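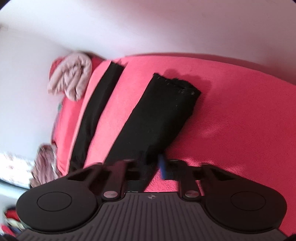 Section 2: Setting Up Your Sivdale Countertop Sprouter

Welcome to the fun part! You're a few minutes away from starting your first batch, and fresh alfalfa on a sandwich in the middle of winter is a wonderful thing. Clear a spot on the counter near the sink, out of direct sun, and let's get going.

2.1 Putting the trays together

1. Wash the trays, lid and drip base in warm soapy water. Rinse well.
2. Set the drip base on a level surface with the spout facing you.
3. Stack the two trays on the base. Turn each one until the tabs click.
4. Fill the water tank to the line marked MAX and slide it in from the back.
5. Put the lid on with the vent open.

NOTE: The tabs are stiff on a new unit. Press down firmly while you turn and they'll go. They loosen up after a few batches.

CAUTION: Top shelf of the dishwasher only for the trays. Keep the tank and the pump out of the dishwasher completely.

2.2 Your first batch

1. Soak your seeds overnight in a bowl of cool water. (Mung beans are a great first try, they're so forgiving!)
2. Drain, then spread them in a single layer. Go easy here, because they swell up a lot.
3. Plug in the adapter and press START. The light turns green and you'll hear the pump hum.
4. Change the tank water every morning.
5. Taste a few from day three on. Stop whenever you like the flavor.

CAUTION: Throw out any batch that smells sour or feels slimy, and wash everything before you start again.

NOTE: Fine white fuzz near the root tips of radish and broccoli is usually root hair. Rinse it and it lies flat. Mold stays put and looks like cobweb.

2.3 Storing

Spin or pat the sprouts dry, then keep them in the fridge in a covered box lined with a paper towel. Cook them if anyone at the table is pregnant, elderly, very young or has a weak immune system.

Spare trays are part no. 1168. Seed mixes from Prirham fit the tray mesh nicely, even the tiny clover ones.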